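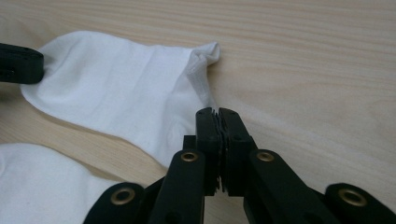 Part-Time Laundry and Mending Helper Wanted at Lelow

Posted 2025-04-28

Hi there! I run Lelow, a small wash, fold and mend shop, and I'm looking for one more pair of hands. I've been putting off writing this ad for weeks (my last one was so stiff that I got two replies, both from people selling ad space), so I'm just going to tell you how it is.

What the job is

Mostly folding. I know, not glamorous, but I love it and I'm hoping you might too. We wash for families in the neighborhood and for two regular business customers, the Stivell guesthouse and the dance studio over at Zinchenko Hall. The guesthouse is sheets and towels. The studio is tights, wraps and so many socks — last month we paired 534 of them, and I only know that because I bill the studio by the piece.

You'd sort, load, fold, bag and tag, and write up the tickets. When it's slow you'd help me with mending: loose buttons, dropped hems, a worn heel if the customer wants it saved. I'll teach you to darn. It took me an embarrassingly long time to learn and I'm a much better teacher than my aunt was! 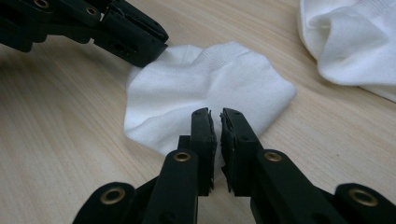 White loads are the ones I'm fussy about. They get checked for stains before they go in, washed on their own, and matched by the cuff and the length, never by guessing. If a sock has lost its partner it goes in the singles drawer with the ticket number pinned to it, and we call the customer. People really do come back for them.

Hours and pay

Four mornings a week, starting at 7:30 and finishing by noon, with a paid coffee break. It comes to some 900 dollars a month before taxes, a bit more in the weeks when the guesthouse is full. After 50 shifts you get a raise, and I put that in writing. Your own laundry is free from day one.

Who I'm hoping for

You don't need experience. You do need to be okay on your feet, able to lift a full bag, and fine with unscented soap (it's all we use). We take orders on a little program called Rolliditz, and it's cranky, but if you can text you can work it. Some Spanish would be a big help at the counter. Students, retirees, parents with kids in school — all welcome.

How to apply

Stop by the shop any morning before 10 and ask for the owner, or leave a note in the door slot with your name, your number and when you could start. No resume needed. Tell me a little about yourself and the last thing you fixed, even if it was only a zipper. I'd like to have somebody in place soon, so don't wait too long!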